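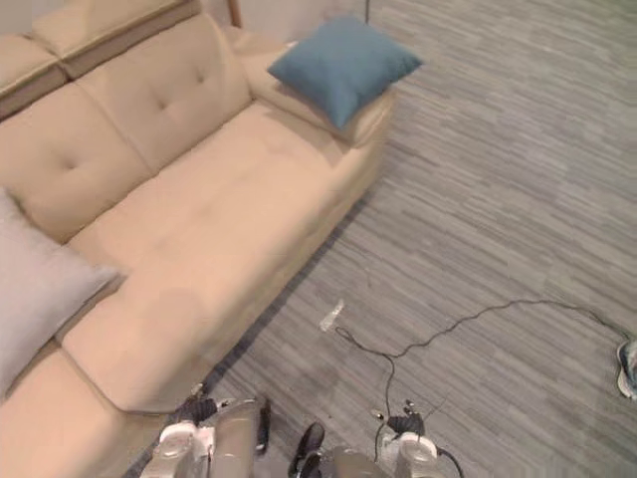
Alina Crăciun said the Orholm papers ought to have been opened a generation ago, when the men who wrote them could still have been asked what they meant. Her view was shared by several people who spent the first morning of the release reading through the files on Operation Mollen, a Cold War propaganda scheme that was wound up in the late 1950s and kept secret ever since.

The Fairclough Archive put 2,498 pages online in November, starting at 9am. They cover the planning of the operation, its running costs and the long argument over whether to end it. Another 410 pages have been held back, most of them dealing with informants and their families. The archive said those would be looked at again in ten years.

Mollen was run from a former weather station on the island of Orholm. Its main work was to send balloons eastwards across the sea carrying leaflets, song sheets and cartoons that made fun of party officials. A smaller part of the budget went on Radio Allia, a station which claimed to be broadcasting from inside the Eastern bloc but was recorded in a rented flat above a shoe shop.

The files show that up to 900 balloons were launched in a single month at the height of the scheme. Far fewer reached the places they were meant for. One report, written by an officer named only as R., complains that the wind had "once again favoured the herring fleet" and asks for money to pay fishermen whose nets had been fouled.

Several of the cartoons are included in the release. They were drawn in London by artists who were told only that the work was for an overseas publisher, and many were sent back for changes. One drawing of a minister asleep at a tractor parade was turned down because the tractor was the wrong make. Another was printed and packed before somebody noticed that the man it mocked had already been removed from office.

Uwe Brinkmann, a historian who has written on Cold War broadcasting, said the radio papers were the most useful part of the release. Until now it had not been clear who wrote the scripts for Allia or how closely they were checked.

"There are handwritten corrections on almost every page," he said. "You can follow a joke through four drafts and watch it get less funny. But you can also see when the policy changes, because whole subjects drop out from one week to the next."

He pointed to a set of minutes from the operation's last winter, in which officials discuss whether the broadcasts might lead listeners to expect help that would not come. A decision was put off at two meetings. The station went off air the following spring, and the staff were told to say they had worked for a record company.

Aleksandra Jabłońska, who is preparing a book on leaflet campaigns in the Baltic, was less pleased. She said the pages held back included the whole of the file on how the leaflets were received, and without it there was little way to judge what effect they had.

"We have the sender's side – the invoices, the weather, the quarrels about glue," she said. "The people who picked these things up in a field and risked prison for it are still missing."

The archive said it understood the point but had to weigh it against the privacy of people who may still be alive. Malcolm Hebden, its head of access, said readers could ask for a review of any single page using the form on its website. Requests are usually answered within three months.

The scanned pages can be read free of charge. Some of the carbon copies are very faint, and typed versions of the worst are being added as they are finished. The original leaflets are kept in a separate store and can be seen in the reading room by appointment.

A recording of one Radio Allia broadcast, lasting 14 minutes, is also due to go online once repairs to the tape are complete.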